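The Waiting Problem

Konivberg, mid-afternoon. Coffee gone cold, three terminals open, one of them scrolling red. The Bumden team has been at the planner since June and the planner still hesitates.

Hesitates is their word. The software – it's called Wolde, version 2 – picks a grasp, drops it, picks another. Each replan takes 96 milliseconds. Fine on its own. Stack 15 of them and the whole thing looks like it forgot why it came in.

Perception gets blamed first, always. Glossy tabletops are bad news: a band of glare slides over the wood grain and the depth estimate goes soft right where the fingers need to close.
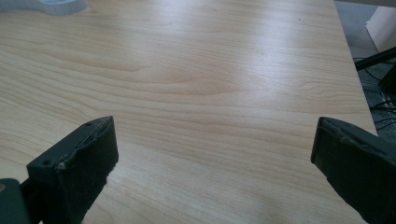
So the fix is partly a filter, partly stubbornness. Wolde now holds a plan for six cycles before it's allowed to change its mind. Crude, yes. The old Stastlow build had something similar and it got ripped out in a cleanup, which everyone regrets and no one will own up to.

Calibration is the other sore spot. Foam pads wear down, edges fray, and the contact model goes on beleiving they're new. For now there's a wear offset in a config file, typed in by hand. A proper estimator is on the list. Long list.

By five the red has thinned out. Somebody reruns the replay logs with the hold turned off, just to compare. Back come the flip-flops – left grasp, right grasp, left. Hold stays on. Next up is the viewer, wich crashes if you scrub backwards.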